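Speaker notes, bin picking session
What our cable did to us
Castildale, Sunday, June 28, 2026

Start slowly. People are still coming in from the coffee.

Good afternoon. I will speak about a fault which stopped our picking cell in October. It was a small fault and a cheap part, but it took us far too long to find. Mio Oda and Zachary Sawatzky did most of the finding, and I thank them here so that I do not forget it later.

The task first. The arm takes blocks out of one bin and puts them in the other. A test run is 1000 picks. Before October we finished such runs without stopping. Then, in run 5, the gripper opened by itself while the arm was moving, and a block fell on the wrist side of the bin wall. The controller showed no error. The log said "grip closed, object held" for the full move.

(Pause. Ask who has seen a log like this. Usually many hands.)

We suspected the software, as everybody does. Zachary went back to the older version of the grasp planner, which we call Trisska. The drop came again after 700 picks. Then we changed the fingertips. Again it came. 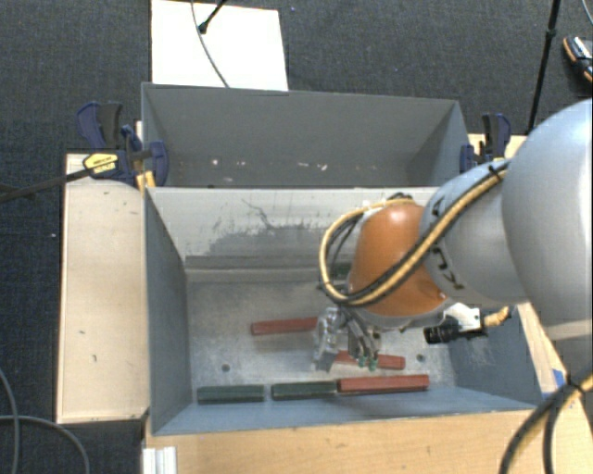 Soledad Cantero

Please look at the cables at the wrist. They come down along the grey link, cross the orange part and make a wide loop on the other side. There is a small tie near the upper end. Our whole problem was in this region.

When the gripper goes low into the bin and the wrist turns far to one side, the loop becomes tight. One wire inside the yellow cable was broken under its cover. With the cable relaxed, the two ends touched and all was good. With the cable pulled, the signal was lost for a very short time, and the valve went to its rest position, open. The log did not show it, as it recorded the command and never the real state of the fingers.

Mio found it by hand. With the arm stopped and locked, she bent the cable every few centimeters with a meter connected. I want to say this clearly: do not do this test with the drives on. We had one near accident, when a colleague leaned over the bin to look for the fallen block and the program was only paused. Paused is not safe. Now we lock the cell first, also for ten seconds of work.

(If there is time: the story of the spare cable from Sakai. If not, skip.)

What we changed. The valve now stays closed when it loses the signal. The log reads the finger sensor. The wrist turn is limited in the planner when the gripper is below the bin edge. We replace the cable after a fixed number of picks, and for the moment this number is 2368. Please do not copy it. It is the count at which our cable failed, so it is too high, and Fumiko Kubo is testing for a better one.

One question is still open for us. The limit on the wrist makes the blocks near the wall harder to reach, and sometimes the planner gives up on them. I would be glad to hear how others solve this.

Questions. Repeat each one into the microphone.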